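Zakden Staff Housing: Furnishing and Fit-Out of Short-Stay Rooms
Progress report for November
Prepared by Edin Angelovski, site coordinator
For: Vesna Dumitrescu, grants officer, Fosano

1. Status

Work under the furnishing grant is on schedule for the bedrooms and behind schedule for the kitchens. The building has nine short-stay rooms. Large furniture has been delivered to all of them. Bed linen is partly in place. Small items (lamps, hangers, hooks, bath mats) have been delivered to the building but have not been handed out to the rooms.

Overall completion of the bedroom work, measured against the item list attached to the grant agreement, stands at 85 percent. The remaining items are listed in section 4.

2. Work completed in the period

Beds. All bed frames and mattresses were assembled by the Plastano crew. Joints were checked a second time after the mattresses were placed. One frame had a missing center support, and a replacement was fitted during the same visit.

Storage. Wardrobes and open shelves were assembled and placed according to the revised floor plan. The earlier plan put the shelf beside the window. Eetu Hyvönen asked for it to be moved next to the bed so that the radiator stays clear, and the change was applied to every room with the same layout.

Floors. The parquet was cleaned before furniture was moved in. Felt pads were fitted to all chairs. Two boards near the entrance of the end room are lifting slightly and have been reported to Kovačević, the flooring contractor, under the existing warranty.

Linen. Gray was chosen for all fitted sheets so that laundry can be handled as one lot. Sheets go on first, followed by pillows, then the duvet and cover. The first stage is being carried out room by room as packing material is cleared.

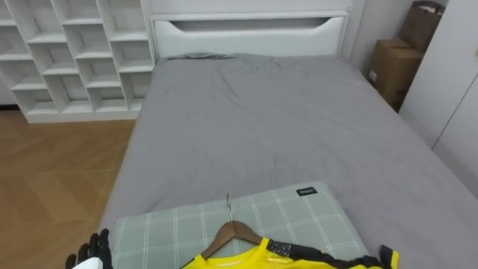 Figure 1. Double room, linen stage one: gray fitted sheet on, shelf empty, cartons still to be removed.

The room in Figure 1 is typical of the double rooms at this stage. The sheet size is correct for the mattress and leaves enough fabric at the sides. Light creasing is visible toward the headboard. Sheets will be pulled tight again at final inspection, and no ironing is planned. Shelves are to be left bare until handover, when each room receives its information folder and a storage basket.

3. Issues

Cartons. Cardboard remains in several rooms. The recycling container on the street side filled sooner than planned and the second pickup was moved back. Until it takes place, cartons are to be kept against the walls and clear of doors. Zlata Symonenko is keeping the list of rooms still to be cleared.

Kitchens. Countertops for the two shared kitchens were delivered in the wrong depth and returned. The supplier has confirmed replacements but has not given a delivery slot. Cabinet bodies are installed and level. Sinks cannot be set until the countertops arrive.

Duvets. The duvet order was split by the supplier. The second part is in transit. Covers have been washed once and are stored in the linen room.

4. Remaining work

Clear cartons from bedrooms and sweep floors.
Complete linen in all rooms, including duvets and covers.
Hand out small items by room list.
Install countertops and sinks in both kitchens.
Repair lifting boards in the end room.
Final inspection with Bujar Georgiou, building manager.

5. Budget

Spending on the bedroom lines is within the approved amounts. An underspend of $764 on shelving came from a lower assembly charge than quoted. We request approval to move this sum to the linen line to buy spare fitted sheets and mattress protectors. No other transfer is requested. Return freight on the countertops is being paid by the supplier and does not affect the grant.

6. Next report

The next report will cover the kitchen installation and the result of the final inspection, with the signed room lists attached. A decision on the transfer in section 5 is needed before the spare linen can be ordered.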